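Print this page | E-mail this to a friend

Eilidh Shearer was eating a boiled egg when I got to the theater, and she didn't stop for me. "Sit anywhere that isn't wobbly," she said, waving the spoon, so I picked a seat in the third row and she perched on the lip of the stage with her shoes off, and that was more or less how we stayed until the light went.

If you've been to anything at the Weris in the last few years you've probably seen her work even if you didn't know her name. She directed the two-hander about the ferry strike, and the very strange Christmas show with no talking in it (I loved it, my sister walked out). Now she's doing a new play called Clerkon, which opens in February, and it's about prompters. You know, the person in the corner with the script who feeds you the line when your mind goes blank. I had a hundred questions about that. I got through maybe half.

"I was a prompter before I was anything," she told me. "I was 18 and I wanted to act and I was dreadful, so they gave me the book and put me in the corner. I sat there for six shows. It was the best training I ever had and I resented every second of it."

What did she learn? She took a long time over this, and a bit of egg.

"Pauses. I learned the difference between a pause and a hole. From the seats they sound the same for the first second or so. But if you're on the book you're looking at the actor's neck, and you can tell. If it's a pause, the neck is busy. If it's a hole, everything sort of goes slack, and you've got to be in there with the line before the audience smells it. Do it too early and you've stomped on the best moment in the play. I did that once, to a very fine older actor, in the middle of a death. He opened one eye."

I laughed so loud that somebody put their head out of the lighting booth to check on us.

The play has five actors, and one of them is on book the whole night for real. That's the hook, and I should explain it, because I got it wrong the first time I heard about it. Davina Lindsay plays the prompter, a woman named Aguirre, sitting at a little table downstage with the full script open and a lamp. The other four are playing a company doing an old melodrama. Every night Eilidh picks places in the script where the actors are allowed to drop a line on purpose, and she doesn't tell Davina where they are. So Davina is acting a prompter and she is also just prompting, cold, in front of a full house.

"I hated it for a week," said Davina, who had come in through the side door with wet hair and a bag of clementines. "I've done this for a long time, I know how to look like I'm concentrating. And Eilidh kept saying, you look like a woman concentrating. Which is a horrible note! I went home and sulked. Then she started the dropped lines and I quit having any time to look like anything."

"Her shoulders came down," Eilidh said.

"My shoulders went up around my ears."

"And then they came down."

They go on like this. They've worked together since a student production of something neither of them would name for me, and they have the kind of shorthand where one starts a story and the other one groans.
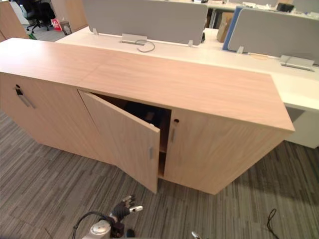
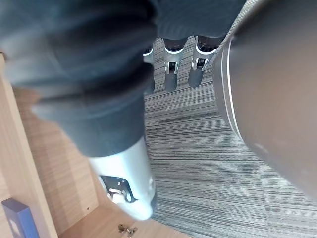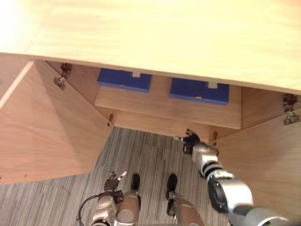
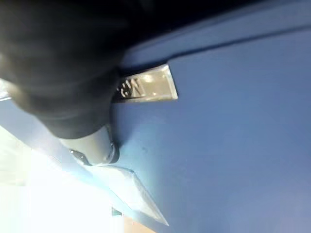 I asked Eilidh how she rehearses forgetting, which seems to me like trying to practice a sneeze. She says most actors play it far too big, with the hand to the forehead and the eyes rolling up to heaven, and that real people who have lost a word get very small and polite and carry on with whatever is in their hands. So in the first week she takes the script away and gives them chores. You're sent to fetch something out of a low wooden cabinet, the kind with doors that swing out toward you, and you have to keep talking the whole time you're doing it, and somewhere in there she claps and you've lost the noun. "They never clutch their heads," she said. "They just go on looking in the cupboard. They'd look in there all day. It's the saddest thing you ever saw, and I stole the whole second act from it."

That second act, I can tell you, is something. I was allowed to stay for a run of it and I'm not going to spoil the business with the letter, but there's a stretch where the leading man of the old company (he's called Ireck, and he's a monster, and you'll adore him) loses his place three times in one speech, and each time Aguirre gives him the line a little more quietly. By the third one she's barely moving her lips. I was leaning so far forward I kicked the seat in front.

Did they work out that volume thing together? No, says Davina, it was an accident. She'd had a cold. "I had nothing left, it was the end of the day, and I sort of breathed it at him. And he took it. He had to come toward me to get it. He'd been playing the whole scene out front, and suddenly he's crossing the stage to me like I've got the last glass of water."

"I wrote it down so fast I tore the page," said Eilidh.

I wanted to know about the writing, because the program only lists Eilidh as director and "text assembled by the company," and that phrase always makes me a little nervous. I have sat through some assembling in my time. She didn't mind me asking. The melodrama inside the play is pieced together from old public domain scripts, and she read a lot of them, mostly in bed. The prompter's own lines, the few she has that aren't cues, came from Davina talking in character while Eilidh typed.

"She'd talk for an hour and I'd keep a sentence," Eilidh said. "There's one about her mother's coat that I didn't touch. Not a comma."

"It's my mother's coat," said Davina. "I mean it's my real mother's real coat, the story. She's coming opening night. I haven't told her."

Then we got onto fear, as you do. I don't act, I did one pageant as a kid and threw up in a tinsel hat, so I'm always nosy about people who walk out there on purpose. Eilidh's theory is that audiences like fear a lot more than actors think they do. She doesn't mean misery, she was firm about that, and she has no patience with directors who frighten people for results. Everybody in the cast can call a stop, including in the middle of a performance, and there's a word for it that they've kept among themselves.

"I had a teacher who used to shout," she said. "I did what he wanted and I learned nothing. I can't remember a single thing I did in that class, I was just getting through it. If Davina's scared out there I want it to be because she doesn't know what comes next, and I want her to know that I'm on her side and so are the other four. It's quite a nice kind of scared. It's like being on a swing."

"It is not like being on a swing," said Davina, peeling a clementine.

The Weris holds 415 when the balcony is open, and I did wonder if that was too big for a show where so much depends on a whisper. Eilidh thinks so too, on bad days. They've pulled the little table as far forward as the fire rules allow and they're not using microphones. If you can, sit downstairs. I went up to the back of the balcony during the run to test it and I got nearly all of it, but I missed the end of the coat speech and had to ask.

Last thing I asked was what happens if Davina loses her own line, the coat one for instance, with no one sitting in the corner for her. The two of them looked at each other.

"It happened yesterday," Davina said.

"What did you do?"

"I looked it up. I've got the book right there, haven't I? I ran my finger down the page and found it and read it out. And she wants to keep it in!"

"I'm keeping it in," said Eilidh.

Comments

marthab: I prompted for our community players for years and the bit about the neck is SO true. With our lead it was the left foot.

Del in Row F: Is there an intermission? Asking for my knees.

oldstagehand: Saw the no-talking Christmas show three times. Tell your sister she missed the best part.

marthab: @Del box office told me yes, after the first act.

Print this page | E-mail this to a friend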